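Ralley sets aside money for two more robot arms
20/11/2025

Ralley, the contract packing firm, will buy two more robot arms for its Midley site next year. The purchase was approved this week as part of the equipment budget, along with new tables and spare parts.

The site has had one arm on trial since October. The work is handling small drink cartons, which staff now move by hand when mixed cases are made up. The trial is set to last 13 weeks, and the first of the new arms will be ordered before it ends – delivery times were the main reason for not waiting.

Picking up a carton by the top is one of the moves under test. The arm's two gripper fingers close on it from either side and hold it upright at the tabletop, with a small camera on a stand at the back of the table facing the work.

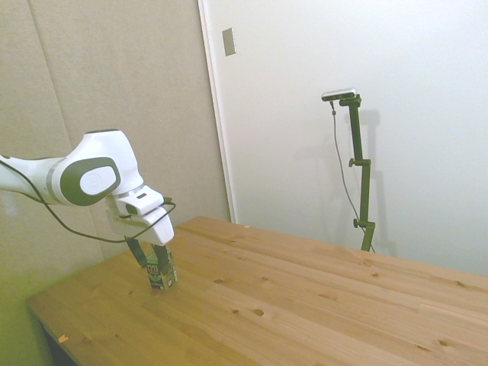

What the budget covers

The arms take up the largest share. Another 20 percent of the total is held back for gripper fingers, cables, camera stands and other parts that wear out or get changed between jobs. Ralley had no separate line for these items in this year's plan, and the cost of the trial setup came out of general maintenance.

Two suppliers, Takagi and Pelside, have been asked for prices. Both quotes must include installation, three days of operator training and a service contract of at least 2 years. Leasing was looked at and dropped for the arms but is still possible for the cameras.

The second arm is planned for the summer and depends on floor space. The packing area needs a new power supply before it can take another table, and that job has not been priced yet.

Quotes are due back by the end of the year.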